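Grivik opens equipment planning round for service robots in supported housing

Grivik has opened the planning round that will decide how its supported housing branch buys, places and maintains robotic equipment over the next two financial years. The branch operates 158 self-contained units across 19 buildings. Residents' associations, building managers and suppliers have been invited to comment on the draft equipment plan released in September 2023.

The draft sets out a staged approach. In the first stage, layouts of typical units are modelled and proposed equipment is tested against them in simulation. In the second, a small number of arms and mobile bases are leased for use in two buildings. Purchase is considered only in the third stage, after the lease period has been reviewed by the board.

Urho Hyvönen, manager of capital planning at Grivik, said the order of the stages reflected the organisation's experience with earlier purchases.

"In the past we have approved equipment on the strength of a catalogue and a showroom visit, and then found that a doorway or a change in floor surface limited where it could be used," he said. "Modelling the rooms first costs a fraction of one machine. It also gives our building managers something to respond to before the money is committed."

The simulation work has been let to Kallio, which is preparing the room models and running the trials. The models cover the combinations found most often in the older buildings: a carpeted room opening beside a tiled one, timber flooring that meets carpet at a doorway, and wet areas with hard, reflective floors. Reflective surfaces are of particular interest to the project team. Several of the camera systems on offer are specified for matt floors only, and suppliers will be asked to state how their products perform on other finishes.

Each model is furnished in part. Shelving, doors and windows are included where they affect reach or turning space, and light through windows is modelled at different hours. Wall pictures and outdoor views are added to test whether the vision software treats them as part of the room. Kallio will vary these elements between runs and report on each layout separately.

Budget

The draft plan divides spending into four headings: modelling and trials, leased equipment, building works, and support. Building works cover thresholds, power outlets and charging positions. Support covers staff training, spare parts, software licences and the cost of a technician on call.

Grivik has asked that suppliers quote for the full term of the plan and show support costs as a separate line. Quotations that fold support into the purchase price will be returned for correction. Consumable parts, such as finger pads and cable sleeves, must be priced individually, with a stated replacement interval in hours of use.

Mr Hyvönen said support had been underestimated in the previous plan. "The purchase price is the easy figure to obtain. We were less careful about what happened in the second year, when warranties ended and the licences came up for renewal. The new template asks for that figure on the first page."

A contingency has been set aside for building works. It may be drawn on only with the written approval of the capital planning office, and any unspent amount will return to the general maintenance fund at the end of the term. Savings under one heading may not be transferred to another without the same approval.

Suppliers

Two suppliers, Evova and Sedico, have completed the first registration step. Registration remains open to others. A registered supplier must provide a digital model of each arm and gripper it intends to offer, in a form Kallio can load, along with the dimensions of the base and the minimum clear width the equipment needs to pass through a door. Models will be used for the trials only and will be deleted at the close of the round.

Equipment offered under the plan is expected to carry out a defined list of household tasks, including lifting light items from the floor, opening and closing cupboard doors, and moving objects between a table and a shelf. Each task will be run 100 times per layout in simulation. A supplier whose equipment does not reach the required standard on a task may revise its control software and submit once more. Results will be given to the supplier concerned and, in summary, to the residents' associations.

Suppliers are reminded that a good result in simulation does not guarantee a lease. Noise, emergency stop arrangements and ease of cleaning will be assessed on physical equipment at the second stage, and residents in the two lease buildings will be asked for their views before any machine is brought into a unit. Participation by residents is voluntary and may be withdrawn at any time.

Consultation

Building managers have been asked to confirm the measurements held on file for their units and to report any alterations made after the last survey. Particular attention should be given to door widths, raised thresholds and the location of power outlets. Measurements are to be supplied in millimetres on the standard form. Managers whose buildings have had flooring replaced should attach the product sheet for the new surface.

Residents' associations may comment on any part of the draft, including the task list. Associations that wish to propose an additional task should describe it in a short paragraph and indicate which rooms it would involve. Comments are limited to 200 words per topic so that they can be reproduced in full in the papers that go to the board. Assistance with preparing a submission is available from the branch office, and the draft can be supplied in large print on request.

A revised plan incorporating the comments will be placed before the board in April. If it is approved, lease agreements will be prepared on the organisation's usual terms, and the two lease buildings will be named at the same meeting. Building works at those sites will be scheduled once the leases have been signed, with notice given to residents in each affected unit.

Copies of the draft plan, the quotation template and the measurement form are held at the branch office. Enquiries about supplier registration should be directed to the capital planning office, and enquiries about the room models should be marked for the attention of the simulation project.
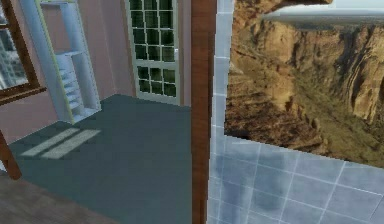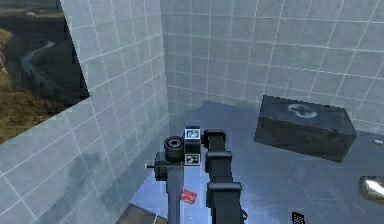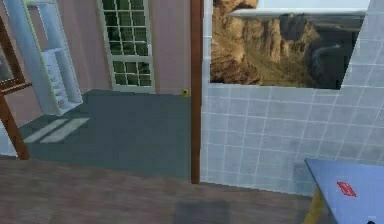 Simulated interior with tiled walls. The robotic arm appears in the second view.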